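November 11, 2019

Budget day, or the day before budget day, same thing. Slept badly. Coffee at the bench, no lunch till three.

Sérgio wants the whole list by tonight. Two lines are settled, the rest is guesswork. Tolleck came back with 742 for the finger set, which is more than last time and they won't say why. Flonau is 207 per pair but you buy their mounting plate too, another 49, and the plate only fits the newer wrist. So do we get the newer wrist. Round and round.

Rang Flonau again – on hold forever, then a nice woman who knew nothing about lead times. Wrote January in the box with a question mark. Sérgio hates question marks.

Also forgot cables. Always forget cables!! Added 247 under "misc" and moved on. Yu says misc is where budgets go to die, but Yu doesn't have to fill in the form.

My feeling tonight: keep the arm, spend on fingers and the spare camera, leave the second table for next year. The arm is fine. It's slow and the software is a pain but it is fine. What we can't do is go on with one set of fingers and nothing in the drawer. If a tip snaps we stop, full stop. Must put that in the first paragraph tomorow, not the last, he never gets to the last.

Guver demo still not booked. Do I even want it? They'll send a salesman and a tote bag.

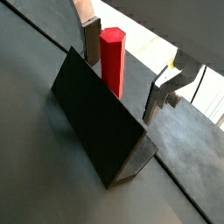
Zhenhua Shao

Blocks again all afternoon. Red hexagonal one, the brown one next to it, black panel leaning on its brown base in front. From the wrist you lose the bottoms of both behind that panel, and I keep thinking a second view from the side would do more for us than any new finger. So maybe camera goes to the top of the list and Tolleck waits? Ugh. Changed the order twice, then changed it back.

Need to ask Sérgio if shipping comes out of our line or his. Need to find the old Flonau quote, I think it's in the blue folder. Form is half done. Bed.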